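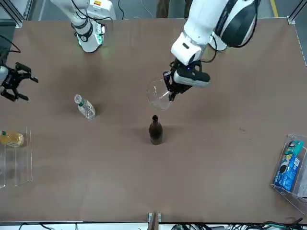 Maribeth Kowalik

October 11, 2023

So I finally updated Cudivum on my laptop last night, after clicking "remind me later" for what must be most of the summer. I use it for all my notes (recipes, work stuff, half-finished blog posts, the lot) and I was nervous, as the last big update ate my folder colors and I never got them back.

This one went fine! It took 22 minutes on our slow Felport internet and everything was where I'd left it. The search is so much better now. I have up to 3,000 notes in there and it used to sit and think for ages, and now the results pop up while I'm still typing. It even finds words inside PDFs — I'd given up on that years ago.

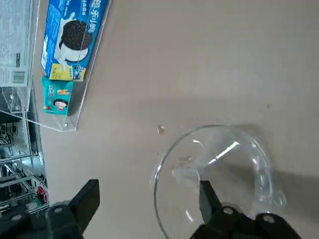 Clear glass bowl on a beige tabletop

What I don't love is the new sidebar. It's wide, it won't stay closed, and the tags are hidden behind a tiny arrow I keep missing. On my Yorath, with its little screen, it eats up way too much room. There's a compact view in the settings, under Display, and that helps a bit, but it goes back to the wide one every time I restart. Please fix this, Cudivum people.

Also, the free plan now stops at 500 notes. If you're already paying, nothing changes until November, when the price goes up a little. I did try moving a batch of 200 notes over to Skukberg to see if I could live with it, and the text came across but all my checklists turned into plain paragraphs — no thank you. I'm staying put for another year.

If you know how to make compact view stick, leave me a comment!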